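Heat checks by phone: what the Nunbridge clinics learned in July

The three Nunbridge clinics finished their first month of heat check calls on July 31. Nurses phoned patients over 65, and patients of any age with heart, lung or kidney disease, on days when the forecast high was above 90. The list had a little over 2,000 names on it when we started. By the end of the month we had reached 1,000 of them at least once, and 32 were asked to come in the same day.

The calls are short. The nurse asks how hot the home gets in the late afternoon, whether there is a fan or air conditioner that works, how much the person has had to drink since morning, and which pills they took. Water pills and some blood pressure drugs came up again and again. Several patients had been told years ago to limit fluids and were still doing it in a heat wave, without checking with anyone.
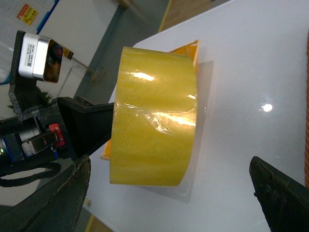 Those patients should not simply start drinking more. The advice on fluids depends on the diagnosis, and the nurse passes the question to the prescriber before the end of the day. Please don't stop or cut back a medicine on your own because of something you read here.

The Landry clinic had the hardest time getting through. Many of the phone numbers in the chart were old landlines. Front desk staff there now confirm the number at every check-in, and the other two clinics will do the same starting this month.

We also changed when we call. Mornings seemed sensible at first, but people feel fine at 10 in the morning and say so. Calls after 3 p.m. gave us a much better idea of what the apartment was like - and more people picked up.

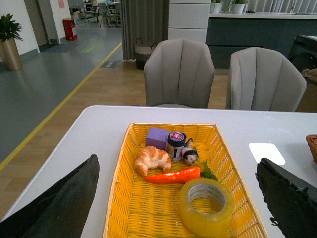 A yellow woven tray on a white table.

Air quality is the other half of this. On two days in July the heat came with smoke from the Narkance fires, and the usual advice to open the windows at night was wrong for anyone with asthma or COPD. The call script now has a smoke version. It tells people to keep windows shut, run the air conditioner on recirculate if they have one, and go to the Warkeo library or the senior center if they don't. Both buildings are open until eight on heat alert days.

Clinicians who want to use the script in their own practice can pick up a copy at any of the three front desks. It fits on one page. We would like to hear what you change.
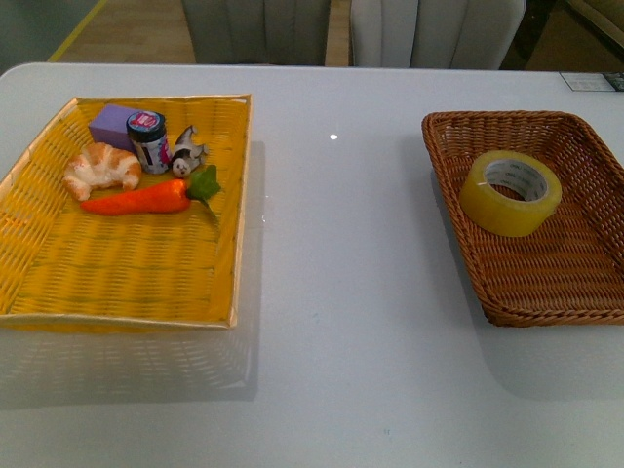

Vignesh Joseph writes that the script should ask about sleep. Patients on his list rarely admit to being too hot, he says, but they will tell you they were up half the night, and two of them turned out to have bedrooms that never got below 85. He would also like the follow-up call made the next day, even if the weather has broken.

The sleep question has been added, after the one about fans. The next-day call is harder to staff, and for now it will go only to patients who reported dizziness, cramps or confusion.

Calls continue through the end of September. To add a patient to the list, or to take one off, leave a note with the nurse line at your clinic.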